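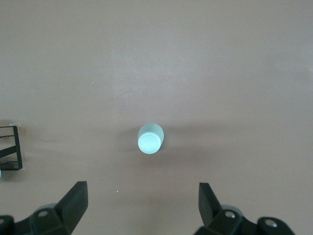

Hello all, and thank you to everyone who wrote back over the past few days, I had not expected so many kind replies. I have now had a proper look at the gripper fault on our Nodier arm and I think I can describe it better than I did the first time. It happens with small, light things and never with the heavier blocks. A single pale aqua cup, upside down on a bare stretch of the table with the fingers spread wide on either side, is as easy a job as we ever give it, and yet that is the very job where the arm goes wrong. The fingers close, stop short, and the controller reports a good grip all the same. Up goes the arm with nothing in it, and off it goes to put the nothing down very carefully at the other end!

On my first message, one of you wrote:

> Are you quite sure the fingers are stopping early? We had
> something very like this on our Kartha and it was the force
> limit. Anything under 20 was read as "closed on something"
> when it was only the linkage rubbing. Have a look at the log
> before you take anything apart, and please turn the power off
> before you put your hand in there. I didn't, and got a nasty
> pinch.

Well, you were very nearly right, bless you. I went through the log for 1000 picks and found 73 of these false grips, all but 3 of them in the afternoon, when the arm has been running for hours. Our limit was already well above 20, so I left that alone. What I did find, with the power off (I promise), was a screw on the right-hand linkage that had worked a little loose, and I could feel the finger drag as I moved it by hand.

I have tightened it and put a dab of Clatard thread lock on, and we shall see how it goes through January. In the meantime I have set the Juteo software to check the finger gap again after the lift and to stop dead if the gap looks wrong, as I don't like a machine that believes it is holding something when it isn't.

Has anyone else had those screws creep? And does the stop need a full restart on yours too, or is there a gentler way of getting it going again? I'd be so glad to hear.

With warm wishes to you all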